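Palton opens Restov home storage room to the public in July
2026-04-02

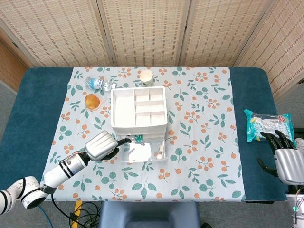

One small organizer, one ordinary table

Palton, the home storage retailer, will open a permanent sorting room at its Restov store in July. Visitors will be able to sit down at a table with a bag or box of their own small household things and try out organizers from the Kunimel range before they buy.

The Kunimel desktop organizer is a white plastic unit with an open tray on top and a clear drawer below. The tray has one long compartment on the left and six small square ones on the right, in two columns of three. The long compartment is meant for pens, scissors or a toothbrush. The square ones suit things that tend to roll away or get buried, such as buttons, batteries, hair ties and keys. The drawer pulls out toward the front, and small packages and flat items can lie in it without being stacked.

"Most people who come to us asking for storage have already bought storage," said Vilho Pelkonen, who runs the Restov store. "They have a box that is too deep, and everything in it has sunk to the bottom. We would like them to bring the contents of that box and see where the things go."

Tables set up the way people live

The tables at Restov have padded tops, and a printed cloth is laid across the middle. Palton chose a pattern of green leaves and orange berries for the first set. Woven folding dividers in beige stand behind the tables so that visitors can spread out their belongings with some privacy.

Store staff tested the layout over the winter with things from their own kitchens and bathrooms. They kept the ordinary clutter on the table while they worked, including water bottles, paper cups and packages still in their plastic wrap. Pelkonen said this changed how the sessions were planned. Early versions asked people to clear the whole table first, and several testers spent most of their time doing that. Visitors will now start with the drawer, fill it with whatever is smallest, and move to the tray afterward. Larger items stay on the table until the end.

"A bottle does not belong in an organizer this size, and a bowl does not either," Pelkonen said. "It helps to decide that early. Then you have only the small things left to think about."

What visitors can expect

The sorting room covers part of the former stockroom on the ground floor and has a gray carpeted floor. Sessions are free and last 80 minutes. A member of staff will be on hand, but visitors are welcome to work alone. No purchase is required, and anything brought to the store goes home again with its owner.

Visitors should bring no more than will fit in one shopping bag. Food, medicines and sharp tools other than household scissors should be left at home. Children may take part with an adult. The room is on one level with the street entrance, and chairs with armrests can be requested when booking.

Palton plans 103 sessions at Restov between July and the end of the year. Booking opens in the store and by phone one month before the first session. Places that have not been taken will be given out at the door.

A second room is planned for the Vainio store next year, if the first goes well. The Vainio store is the smaller of the two, and its room would hold two tables.

Kunimel organizers will be on sale at both stores. The drawer and the tray can be lifted apart for washing in warm water with dish soap. Spare drawers will be sold separately.

About Palton

Palton sells storage and small furniture for the home. The company stocks 3220 items, 2000 of them for kitchens and bathrooms, and runs stores in Restov and Vainio.

Press contact

Vilho Pelkonen, Palton Restov. Interview requests and visits to the sorting room before the opening can be arranged through the store office during business hours.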